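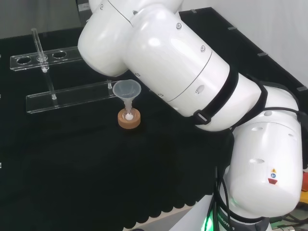 Acrylic test tube rack and a small funnel in its cork ring stand

Montoya Guest House, Trurnano
Superior Double with Courtyard View

Room type: Superior Double
Sleeps: 2
Floor: first
Room code: 2229

The Superior Doubles are on the first floor of the Montoya, at the back of the building and away from the bus stop. They were redecorated in February and have new mattresses, new blinds and quieter air conditioning. The windows open on to the courtyard, where breakfast is served when the weather allows.

Each room has a king-size bed or two singles pushed together. Please tell us which you would like when you book, as the beds can't be changed over on the day of arrival. There is a writing desk, a wardrobe with a small safe, a kettle with tea and coffee, and a fridge. The fridge is left empty so you can use it for your own food and drink.

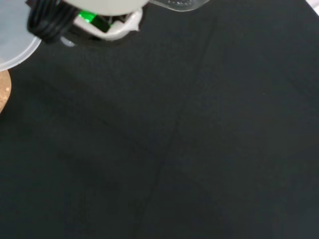

The bathroom has a walk-in shower but no bath. If you need a bath, look at the Fakar Suite on the second floor, which costs more and has a separate sitting room. Towels are changed every other day, or sooner if you leave them on the floor. Hairdryers are in the top drawer of the desk.

Wi-Fi is free throughout the building. The signal is weaker in the two rooms nearest the stairs, so ask for one further along if you have work to do.

Included in the price
Breakfast from 7 to 10
Bed linen and towels
Use of the courtyard and roof terrace
Luggage storage on the day you leave

Not included
Airport transfer
Laundry
Parking (the nearest car park is in Tedach Street, 100 metres from the front door)

Check-in is from 2 pm and check-out is by 11 am. Late arrivals are fine if you ring ahead, as the front door is locked at midnight. There is no lift, and the stairs to the first floor are steep. Guests who find stairs difficult should book one of the ground floor singles.

Cots are free of charge but there is only room for one. Extra beds don't fit in this room type. Pets are not accepted.
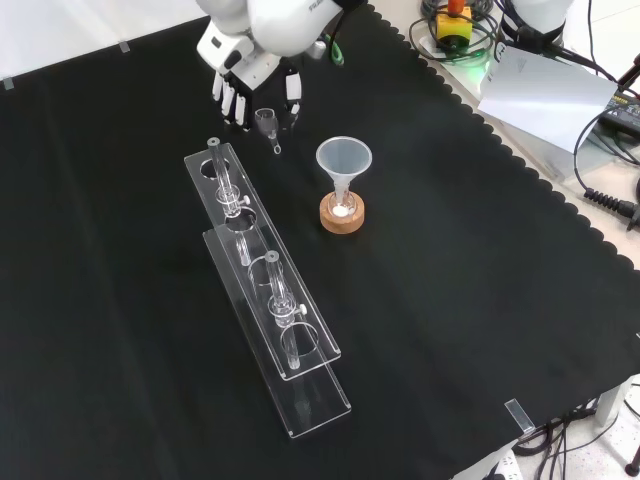
Small clear glass piece with a narrow stem, on black cloth with a scalloped border

Cancellation is free up to two days before arrival. After that the first night is charged.

Page last updated 14 May 2022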